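ok thread on the desktop teardown data, been promising this to people since April so. quick ones between resets

1/ Job is taking apart and putting back together an old desktop tower. Side panel off, case lying flat on the bench, arms do the rest. Or I do the rest through the arms, for now

2/ Target is 700 demos across all the subtasks. Memory in, memory out, processor in, processor out, lever up, lever down, data cable. We are not at 700

3/ Every demo is one person driving start to finish, no stitching. If you fumble and recover, keep it. If you fumble and swear and stop, bin it. Dougal Dalgleish bins more than I do and his policy trains better, read into that what you like

4/ Most arguments are about where an episode starts. I say hands off the case, arm parked. Kirsty says first motion. We logged 43 episodes her way before anyone noticed and now the loader has a special case for them. sorry future us

5/ Socket stuff is the slowest by miles. You want the lever already open for some of them and closed for others, otherwise the thing learns that sockets are just always open. Ask me how I know

6/ Same with the chip. Has to be plenty of starts with no chip in the socket and plenty with one sitting there, lever up either way
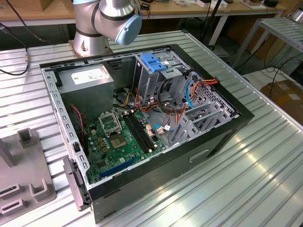
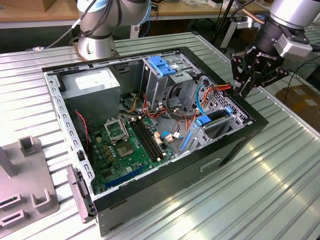

Brernska Manipulation Team, Mistton site

7/ Lever's up and both memory slots are on show in each of those. Only the second has a processor in the socket. To the fixed view that's a square chip vs no square chip, tiny difference, and it flips the whole task

8/ Which is why the label gets typed in BEFORE the run. Not after. After is when you've got 12 clips called "cpu" and no idea which way any of them went

9/ Bench rule from Elspeth Innes – move the case a bit between every five episodes. Few centimetres, bit of a twist. Not heroic. If it sits dead still all afternoon the model just memorises coordinates and looks brilliant untill you bump the table

10/ Lighting: I'd love to say we vary it on purpose. Ribbed aluminium throws glare back at you and it shifts depending on what's switched on. We leave it in. Colour jitter in training on top of that

11/ Cables. People ask can we tie them back. You can, and your numbers go up, and then somebody hands it a normal computer. Wiring stays messy

12/ Someone asked about force data. Yes logging it, no not using it yet. Ruth Cropper reckons it'll matter most for the memory clips, you feel the click way before you see anything. Agree but the sync is off by a hair and I dont trust it

13/ Operator fatigue is real btw. My last half hour is visibly worse, slower approach, more hovering. We swap every 5 runs on the socket tasks now. Annoying for scheduling, data's nicer

14/ Failures – we keep a seperate folder. Missed grasps, chip put down skewed, lever nudged on the way past. Not training on them as demos obviously, but the success classifier needs them and you can't fake a good failure. Tried. They look staged

15/ Tooling question from earlier: the episode viewer is called Farquharson, internal, ugly, scrubs two views side by side. Might tidy it up and put it out. Might not, it's mostly Eimear's code and she gets to decide

16/ Next is getting the same tasks collected at Fondley with different operators and hopefully a different case. If the policy falls over there we'll have found out cheap

17/ Right, reset's done, back on the sticks. Will answer replies tonight if I can stil see straight

2023-10-29

More from this account
Naming episodes so you can find them again
Grip pads: what we wore out and how fast
Does a second view help? short thread
Eimear Dolan on trimming idle time from demos
Putting memory in crooked, a collection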